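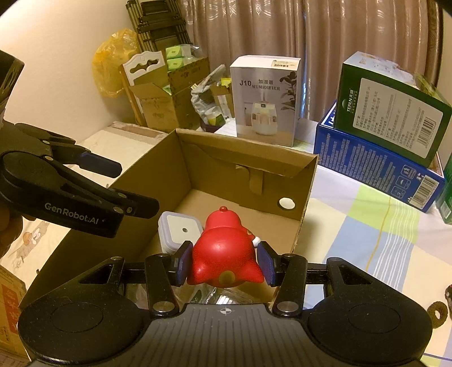 Grendwood Toy and Game Library
Progress report to the Kvam Fund
Wednesday, September 2, 2020

Period covered: March through August
Grant purpose: lending service for families in Grendwood and Takell

Summary

The library closed to walk-in visitors in the middle of March and has not reopened its main room. Lending stopped completely for several weeks, then started again as a curbside service from the side door on the parking lot. The Takell branch, which was due to open in the spring, has not opened. We are asking to move part of the money set aside for Takell into the next grant year. Details are under Budget below.

Lending

Before the closure, families came in, chose toys from the shelves and took them home the same day. Most of them did not use the catalog at all. Once we moved to curbside pickup, the catalog became the only way to choose, and it was not in good shape for that. Many entries had a title and a number and nothing else. "Wooden puzzle, farm" appeared more than once for puzzles with different piece counts and different age ranges. Parents called to ask what they would be getting, and staff had to walk to the shelf and read the box to them over the phone.

We spent most of the spring on the catalog. Each entry now has an age range, a piece count where that applies, a note on whether batteries are needed, and a short line on what it is for. Entries for 400 items were rewritten. The ones still to do are mostly outdoor toys and the large floor games, which do not go out much in the fall and winter. We expect to finish them before the spring season.

Families can reserve up to six items at a time. The limit used to be lower, but people were making fewer trips and asked for more per trip. The loan period was also made longer. We have not seen more late returns as a result. There were a few cases where a family had moved away during the closure and the items had to be mailed back or written off. The write-offs were small and are in the budget table sent separately.

Demand was uneven. Board games, jigsaw puzzles and building sets were reserved almost as soon as they were checked back in. Dress-up clothes and soft toys were pulled from lending because they are hard to clean between families. They are boxed up in the back storage room and will come back when the cleaning rules allow it. Baby toys went out steadily, and several first-time members joined only for those.

Cleaning and returns

Returns come in at the side door and are set aside before anyone unpacks them. After that they are wiped down, counted and put back in their bags or boxes. Counting takes longer than cleaning. A marble run or a train set can take most of an hour if the pieces are mixed up with something else from the same bag, and that happens often.

We bought mesh bags and a second drying rack in June. Both were under the amount approved. The old rack was meant for dishes and small pieces fell through it.

Two games came back with parts from other games we own, and one puzzle has been complete except for a corner piece since April. We keep a tray of unclaimed pieces by the sorting table and have matched a good number of them since we started going through it at the end of each week.

Repairs

Repairs were behind before the closure and are now nearly caught up. With no visitors in the main room, the long tables there could be used as a workbench. Most jobs were minor: wheels, hinges, loose screws, split box corners. Box corners are the most common repair by far. We tried packing tape, then cloth bookbinding tape, and the cloth tape holds up much better. It costs more per roll but we go through less of it.

A group of battery toys could not be repaired because the battery compartments had corroded. Batteries had been left in them on the shelf through the closure. We now take batteries out of everything on return, and families are told to supply their own. Some parents were not happy about this at first. A note about battery size has been added to the catalog entries so they know before pickup.

Takell branch

The lease on the Takell room was signed in February. Shelving was delivered in early March and was put up before the closure. The room has been heated and insured since then but not used. The landlord, Vekwood Properties, agreed to reduce the rent for the months when the building was closed to the public. Full rent started again in August.

Stock for Takell was going to be split off from the Grendwood collection, with new purchases to fill the gaps. The new purchases have been made and are in use at Grendwood for now. They are marked in the catalog so they can be moved over without a separate inventory.

We do not think it makes sense to open Takell as a curbside-only site. It has no side entrance and the sidewalk in front is narrow. In place of that, we have run a delivery on alternate Saturdays to the parking lot behind the Takell grade school, with orders made up at Grendwood on Friday. The school gave permission to use the lot through the end of the fall term. Use was low in June, went up in July, and dropped off again in the second half of August when people were away. We will have a better idea of steady demand by the end of October.

Staffing

The library has two part-time staff positions, both of which were kept through the closure. Hours were cut in April and May and brought back in June. The Takell coordinator position was advertised in February, and interviews were put off. It has not been filled. Saturday deliveries are covered by existing staff, who take the time off during the week, so the desk phone is not answered on Wednesday mornings. A message on the line gives the pickup hours.

Family sessions

No play sessions were held in this period. These were part of the original plan, and we know they are one of the things the Fund cares about most. We looked at holding them outdoors over the summer, but the yard at Grendwood is paved and gets very hot, and the park department was not giving out group permits. Session money has not been spent.

We did put together take-home activity bags, each with a game, a sheet of suggestions in English and Spanish, and some paper and crayons. They were popular. The paper and crayons are not returned, so there is a small cost for each bag, which was charged to supplies.

Budget

Spending was under plan overall. The main differences are:

Rent: under plan, due to the Takell reduction.
Staff: under plan, due to the unfilled position and the reduced spring hours.
Cleaning supplies: over plan. There was very little in this line to begin with.
Catalog work: over plan, covered from the printing line, as approved by email in May.
Play sessions: not spent.

We ask the Fund to allow the unspent staff and session amounts to be carried into the next grant year for the same purposes. If carrying over the session money is not possible, we would like to use it for more activity bags through the winter.

Next period

Finish the remaining catalog entries.
Continue Takell deliveries and review them at the end of October.
Advertise the coordinator position again once an opening date is likely.
Replace the sorting table, which has a bad leg.
Bring soft toys back into lending if the county guidance changes.

The budget table and the list of purchases were sent as separate files. The lease amendment for Takell can be sent on request.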